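Hi Hadiza,

You asked for the September update in plain talk, so I'm skipping the template this time and just telling you where we are.

The short version: we're on schedule for the Flarnside part of the work and a bit behind on Sundqvist. The target for this stage was 2,000 usable demonstrations done by hand, and we passed it with 97 to spare. Everything is backed up and the first batch has gone over to the training folks at Nandari, who seem happy with it (they only complained about file names, and fair enough).

Most of the month went into home kitchens. I know the original plan had us staying in the lab until winter, but the lab tables all look the same and the early models got lazy about it. So we moved out early — real tables, real clutter, whatever cloth happens to be on the table that day. People pick up the task faster at home too! A new demonstrator used to need a whole morning before I'd keep anything they recorded. Now it takes 30 minutes, including the bit where I talk too much.

The task I'm most excited about is the chopsticks one. Thin things are hard. They roll, they lie right up against each other, and if you close the jaws a little off center the stick swings around on you. We do it with hand-held grippers, and the idea is to pick up one stick at a time and stand it in a tall container.

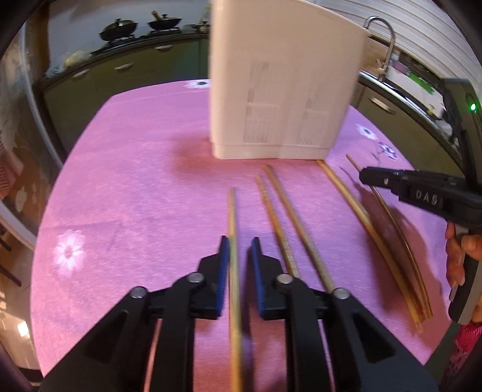
*Chopstick sorting at a kitchen table. One stick is upright between the blue fingertip pads, with more on the cloth by the white container.*

I've been doing a lot of these myself and I'll admit my wrists know it. We've cut sessions down to 18 takes before a break, and the quality at the end of a session is much better for it. I'd like to keep that rule even if it slows the count.

Now the less fun part. Sundqvist was supposed to be the remote control comparison, same tasks but driven from a second room. The lag on the link is still too long for anything fiddly. Cups are fine, sticks are hopeless. Grilitz has promised us a newer control box and I've been chasing them every week, but until it shows up I'd rather put the hours into the hand-held work than record takes we'll throw out.

Money is fine. We spent less on travel than planned and more on spare fingertip pads, which wear out quicker than I guessed when I wrote the budget. Could we shift a little from one line to the other? I can send the numbers whenever you want them.

Next up are spoons and a first try at folding napkins, plus another go at the remote setup if the box arrives. Call me any afternoon if you want to talk through the Sundqvist delay.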